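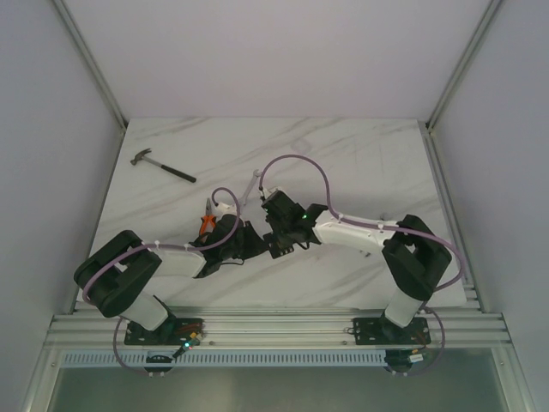

Claw hammer, wrench and pliers on the marble-patterned tabletop, Haslam building.

Zestberg > Facilities > Haslam > Hand Tool Diary

Feb 12, 2023

The annual review of hand tools at Haslam was opened this morning. The review covers all tools held for general use on the ground floor, including those kept in the wall cabinet, those in the drawers under the long counter, and those normally left out. Tools held by individual departments under their own arrangements are outside its scope and will be recorded separately in March.

The first items to be entered were a claw hammer, a wrench and a pair of pliers. These were looked at on the marble-patterned tabletop and checked against the entries in Batitico, where the written descriptions have not been revised for several years. The existing entry for the hammer read only "hammer, medium." It has been replaced with "claw hammer, curved claw, dark head, grey shaft, black grip," which should allow a member of staff to tell it apart from the two ball-peen hammers in the cabinet without having to handle all of them.

The head of the hammer was tested for movement on the shaft and none was found. The grip was sound. The face has some small marks from ordinary use, and there is a shallow nick on one side of the claw that does not affect pulling nails. The nick was noted in last year's review and has not grown. The hammer was passed for another year and keeps its record number, 3948.

The wrench required more time. It is a plain silver open-ended wrench, and the entry in Batitico gave it a size that does not match the size stamped on the tool. Two explanations were considered. Either the entry was copied incorrectly at the time of the move from the old store, or the original wrench was lost and a similar one was put in its place. The paper register from before the move was brought down from the records room, and the line in question was found to be smudged at the second digit. The smudged digit can be read either way. The entry has been corrected to match the tool, and a remark has been added to show when the correction was made.

Mr. Domingo Jara pointed out that the same page of the register contains several other sizes written in the same hand and the same ink. It was agreed that every wrench on that page should be measured, including those that appear to be correct. This adds to the work but seems the safer course. The measuring was begun before lunch and will be finished at the next sitting.

The pliers have narrow jaws and orange handles with dark accents. The jaws close evenly along their length and the pivot moves freely. A drop of oil was applied after the check and the excess wiped off. There was a short discussion about whether to go on buying tools with brightly colored handles. Those in favor observed that such tools are seldom left behind on a job. The objection was that orange has been used by one department to mark its own property, and that pliers from the general store have twice gone home to that department's drawer in good faith. No change to purchasing was made. The department will be asked in writing to choose a different color for its tape.

Attention then turned to the storage of the three items. At present the hammer hangs on the cabinet door, where its weight pulls at the hinge. The upper hinge was found to have two screws that no longer bite. Longer screws were fitted, and the hammer was assigned a place on the lower row of the fixed back board, where the weight is carried by the wall. The wrench and the pliers remain in their present positions. New outlines will be painted on the board when the remaining wrenches have been measured, and the old outlines should be sanded off first. During the last repainting the new shapes were put on top of the old ones, and staff have been hanging tools on whichever outline they noticed first. 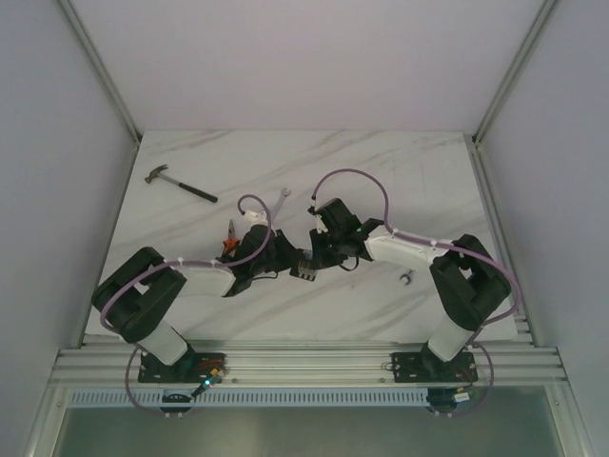

The marble-patterned tabletop and the panels and rails around it.

The tabletop itself was reviewed under surfaces and fittings. It has a white ground with diagonal veining in grey and beige, and it was chosen when the room was refitted, in place of the grey laminate originally specified. The choice was questioned at the time on the ground that a veined pattern would make small screws and washers harder to find. That concern was repeated today by two of the staff who use the room most. It was proposed that a shallow tray be kept with the hand tools, so that small parts may be set down in it and not directly on the surface. One tray has been requested from Henitz, in a plain dark color.

Cleaning instructions for the tabletop were read through and shortened. The former sheet ran to two pages and was seldom consulted. The new sheet states that a soft damp cloth is to be used, that the surface is to be dried afterward, and that scouring powder is not permitted. Anything heavier than a hand tool is to be set down on a mat. The hammer is to be laid down on its side, with the head lowered first. It was suggested that hammering on the tabletop be expressly forbidden, and a line to that effect was added at the foot of the sheet.

The metal rails at the sides were discussed briefly. The wider rail is grooved, and grooves of this kind hold dust and filings. A narrow brush will be added to the cleaning kit. The grey panels at the back and sides require only an occasional wipe. The question of adding hooks to the side panels, so that the tools in most frequent use could be kept within reach, was raised again and again declined. Drilled panels were a source of complaint in the former room, and the wall cabinet is a few steps away.

The afternoon was given to the drawers under the long counter. The top drawer contained 23 loose hex keys, of which a good number were duplicates of the same two sizes. These have been sorted into full sets as far as possible. The surplus was placed in a labeled tin. The second drawer held tape measures, a chalk line with no chalk, and a steel rule of 700 millimeters whose first markings have worn away. The rule has been withdrawn from general use. It will be kept as a straightedge and has been marked accordingly, as it remains true along its length.

The third drawer could not be opened. It had been stuck for some time, and the fault had been reported verbally on several occasions without being entered anywhere. The fault has now been entered. The drawer above was taken out and the obstruction was reached from the top. It proved to be the handle of a long screwdriver that had ridden up against the frame. The screwdriver had been written off in the previous review and has been restored to the list. A pair of canvas gloves and an unopened packet of pencils were also recovered.

Matters carried forward to the next sitting: the rest of the wrenches on the smudged page, the outlines for the back board, the letter concerning the orange tape, and the condition of the cabinet lock, which turns stiffly and for which only one key can be found. Staff holding a second key are asked to return it to the desk.

The cabinet was closed at the end of the day and the paper register was returned to the records room. The review sheet for today runs to 3 pages and is filed with the Batitico printouts.

Recent entries
Ladder and step inspection, Haslam stairwell
Replacement of the long counter worktop
Sorting of fixings, shelves A to D
Notes on the care of wooden-handled tools
Return of borrowed items before March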